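Teaching Two Arms to Pour: Final Report on Our Remote Control Project
Prepared by Josefina Iturra for the Kalusholm group
May 29, 2018

What we set out to do

Our group wanted to find out how well a two-armed robot can pick up a wet lab chore if all it ever gets is people showing it how. No written motion code, no list of waypoints. One of us sits at the controls, moves both arms through the job from start to finish, and the computer records every joint position along with the camera views. Do that enough times and you have something a program can learn from.

We chose pouring and pipetting because three of us had just come out of first-year chemistry and we knew exactly how fiddly it is. It also makes a good test of two hands working together. One arm can hold a vessel while the other does something to it, and if either one drifts a little you know straight away, usually by the sound.

Getting started

The first sessions were in December and they were rough! The control handles we borrowed from the Briltineck workshop are a small copy of the big arms, so you move the little one and the big one follows. It sounds simple. It took me most of an afternoon to learn to stop gripping so hard, as every twitch of my wrist showed up at the other end.

We gave each new operator 30 practice runs with an empty beaker before they were allowed near water. I thought that was too many at first, but by the end of mine I had stopped thinking about my hands and was just looking at the glass.

The bench layout

The pipette stand stays on the left, where the left arm can get to it, and the glassware goes in the middle within reach of both. Test tubes go at the back. We changed the glassware between sets so the program wouldn't just memorise one arrangement. We also recorded from more than one viewpoint, with wide views for planning a reach and a close view for the last few centimetres. 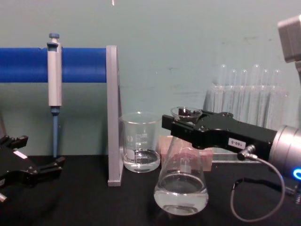
Small beaker in the right gripper, over by the flask. 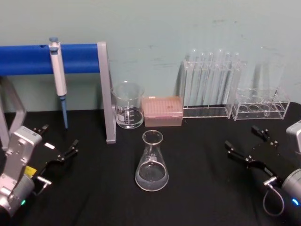
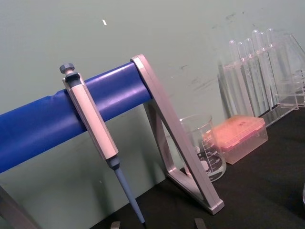 Close view of the pipette on its bar, with no tip fitted.

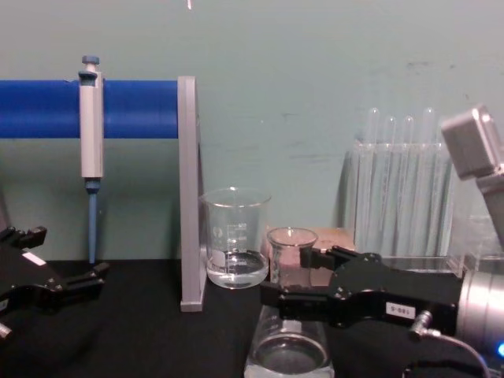 Clear glass turned out to be the hardest part of the whole project for the operators. On a screen the rim of a beaker nearly disappears when you look at it from the wrong side, and you end up steering by the reflections. Goh, who was our best operator by a long way, taught the rest of us to watch the printed markings on the glass instead and line up on those. Our failed grasps dropped noticeably after that.

The pipette was hard in a different way. Lifting it off the bar means going up first and then out, and people always want to pull it straight toward themselves. We ended up sticking a note to the monitor that said UP THEN OUT in marker.

What we recorded

By the end of term we had 222 usable demonstrations. A run counted as usable if the operator finished the task without stopping, without bumping the stand, and without a long pause in the middle. We were strict about the pauses. In our early training tests the arms would copy them, so you'd see the robot reach for the beaker, freeze as if it had forgotten something, and then carry on. Funny to watch, but a real waste of a week.

We threw out a full set of seven runs because one camera had been nudged between sessions and we hadn't checked it. Now there's a short checklist taped to the bench and the first line is the cameras.

How the training went

We trained on the lab computer at Jurbridge overnight, with 2000 steps between saved copies so we could compare them the next morning. The reaching motion came together quickly. The approach to the small beaker looked smooth and even a bit like Goh's style, coming in low and slowing down near the glass.

Pouring was less reliable. The arm would tilt at the right spot but often stopped too early, and I think our demonstrations were to blame. Each of us poured at our own speed, and the program seems to have settled on something in between that didn't match anybody. Pipetting we only got as far as lifting the pipette off the bar and putting it back, which still felt like a big moment the first time it worked on its own.

What we would change

I would agree on one pouring style before recording anything, and write it down. I'd also keep sessions under an hour. Our notes show the bumps bunched up near the end of the long ones, when everyone was tired and wanted supper.

I'd like to try coloured water too – the liquid level is hard to judge from some of the camera angles, and a few drops of food dye would be a cheap thing to test. Two of the group are staying on over the summer and have already asked for the bench, so the dye is first on their list, followed by another go at pressing the plunger.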